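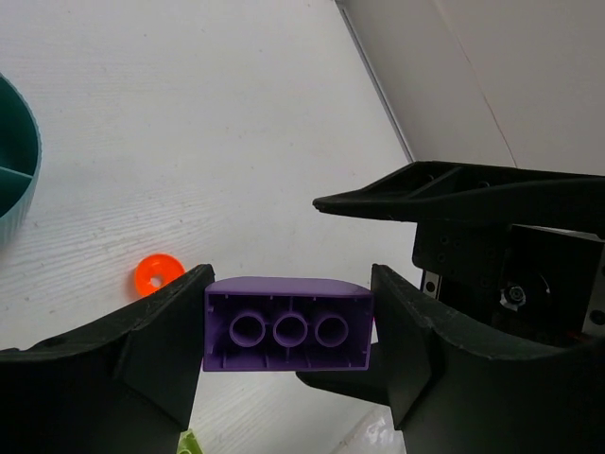

Tooling and Control Software Group
Minutes of the monthly meeting, July 2022

Present: the full software group, with two guests from the Clastport office who joined by phone and stayed with us to the end, which was kind of them given how long we went on.

1. Welcome and last month's minutes

The chair welcomed everyone back and thanked the people who had kept the bench going through the office move. Last month's minutes were accepted with one correction: the planner branch we called "merged" was only approved for merging, and it went in the week after.

2. Grasp checking for the toy bricks

This took up most of the first hour, and it was a good discussion. The group has been going back and forth over whether the finger position reading alone should decide that a brick is held. The view from the wrist is helpful when a brick sits between the fingertips with its hollow side toward the camera, but the perception code was trained mostly on studs, and it tends to give a low score to an underside with its tubes and ribs. Several of us felt the model should learn undersides properly, and others would sooner lean on the finger reading and let the camera have a smaller vote.

We settled on trying both for a month. The Melness labeling tool will get a separate "underside" tag, and the grasp check in Pravine will log the finger reading and the camera score side by side so we can compare them calmly in August. The recorded set now stands at 2,476 episodes, and it was agreed that old ones will be relabeled only where the underside can be seen clearly.

3. Planning for two arms in one space

We then moved to the planner, and to the long-running question of how close the two arms may come to each other over the middle of the table. The present rule reserves the whole center for whichever arm asks first. It is safe and simple, and it also leaves the other arm waiting far too often, as everyone who has sat and watched it will agree. 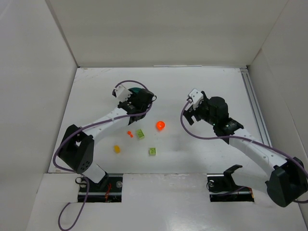
The proposal on the table was to reserve only the space swept by the moving arm, checked again every 100 milliseconds, so that both grippers can work near the middle when their targets allow it. There was warm support for this, with some worry about the cables. They hang in loops and shift as the arms move, and the collision model knows nothing of them at all. One member suggested padding the wrist and upper link shapes in the model, which would cost us a little reach and spare us a lot of arguing. The padding will go in first, at low speed, and the cable question stays open.

It was also pointed out (fairly, and not for the first time) that the planner still picks targets by distance alone. When small pieces lie near one another it will happily send both arms to neighbors. A short note on target assignment will be written up before any code is touched.

4. Fakhoury viewer

The replay viewer now lines up wrist and overhead streams on one timeline, and there was real pleasure in the room about this, as scrubbing two windows by hand had worn us all down. Two bugs remain. The timeline jumps back to the start when a stream is hidden, and notes longer than one line are cut short when saved. The second is the more annoying and will be fixed first. Clastport asked for a keyboard shortcut to step 10 frames at a time, and we gladly said yes.

5. Any other business

Please put the software version in the session notes, even for a quick test. Please also stop renaming the shared config file; copy it and name the copy. The build machine will be down for an afternoon in August while its disk is replaced, and a message will go out beforehand.

Actions

Labeling: add the "underside" tag and write a paragraph on when to use it.
Control: log finger reading and camera score together in Pravine.
Planning: pad the wrist and upper link shapes, then test the swept-space rule at low speed.
Planning: circulate the note on target assignment.
Viewer: fix saved notes, then the timeline jump, then add the frame-step shortcut.

The next meeting is in August, in the same room, and the Clastport guests are very welcome to join again.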